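Zorero dry herb vaporizer, reviewed by a registered patient with bad knees and a short temper 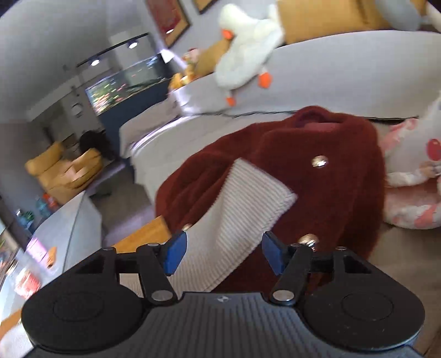 Does the Zorero work with the pre-ground flower the dispensaries sell?

It does, as long as you sift the dust out first. The powdery stuff at the bottom of the jar goes straight through the screen and into your mouth, where it tastes like a lawn mower bag.

I got my state card in August, after a long correspondence with an office that lost my doctor's form and then found it twice. My first dispensary visit was to the Bunley one, where a very patient man named Elango Rajan talked me out of the cheap pen I had picked and into the Zorero at $125. He was mostly right. I'm still annoyed about the $125.

The heater is the good part. It gets to temperature before I've finished finding my glasses, and the vapor is smooth on the lower settings. I stay on 2. Setting 4 exists for people who enjoy coughing. For my knees, a small load before bed is plenty, and I can taste the flower and not the plastic, which I could not say for the Braslow I borrowed from my sister-in-law.

Now the complaints. The manual is a folded sheet in type so small it may be a medical test in itself. To change the shutoff timer you press the button five times, hold it, wait for a purple light and press again. I have done this correctly once. The purple light looks exactly like the blue light, which means low battery.

Battery: 2000 mAh according to the box. I get two evenings out of it, sometimes a bit of a third. Charging is by USB-C, cord included, and the cord is the length of a shoelace from a child's shoe.

Cleaning is a chore with any of these. Brush the bowl while it's still warm, soak the screen in alcohol, and don't lose the tiny rubber ring. I lost the tiny rubber ring. Viktória Kun at the support desk mailed me a new one at no charge and didn't ask how I'd managed it, so full marks there.

If you want something simpler, the Pálfi has one button and one temperature and costs less, but the mouthpiece gets hot enough to be memorable.

Four stars. It would be five if somebody there learned to tell purple from blue.

Update: the second rubber ring is also gone.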